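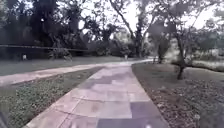 Section 4. Cleaning and resealing a garden walk

Applies to: Luvden slab cleaner, Vestard joint sand, Skoryk sealer

Read the whole section before you open a container. The labels make this sound like an afternoon's work. On a long walk with lawn on both sides, I doubt it.

4.1 Before you start

1. Walk the full length and look at the slabs from both directions. Color changes with the light, and a patch that seems dirty from one end may look fine from the other.

2. Sort the dark areas into stains and slabs that are simply a darker stone. Rub a little cleaner into one corner and rinse. If the color stays, leave it alone. Cleaner will not turn a gray slab pink, whatever the label suggests.

3. Sweep off leaves and grit with a stiff broom. Do the side paths too, or their dirt will end up on the main walk.

Note: The "universal" setting on older sprayers is too strong for sandy joints. Use the fan nozzle.

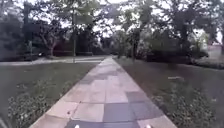 4.2 Cleaning

1. Start at the far end and work back toward your water supply.

2. Wet one stretch of paving, brush in the cleaner, and wait for the time printed on the container. Longer does not help.

3. Rinse along the walk. Rinsing sideways sends cleaner into the grass and any low plants next to the edge.

4. Check the joints. If sand has washed out, let the paving dry and brush in joint sand until it sits just below the slab surface.

CAUTION: Never mix the cleaner with bleach. Close both ends of the walk and any crossing path while the surface is wet.

4.3 Replacing a slab

Suppliers like to promise a perfect match. Expect a visible difference between old and new stone, and ask for a loose sample before you order. Part 1213 (lifting hooks, pack of 2) fits the standard joint width only.

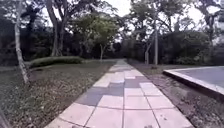
Fig. 2. Walk with light and dark gray slabs, lawn on the left.

4.4 Sealing

1. Seal a single test slab first. Skoryk is sold as invisible. Sizwe Masilela, who revised this section, found that it deepened gray stone noticeably.

2. Apply one thin coat with a roller. Skip the second coat unless water still soaks in.

3. Keep the walk closed overnight.

Note: The Balto sealer sold before 2016 needs a different primer. See section 7.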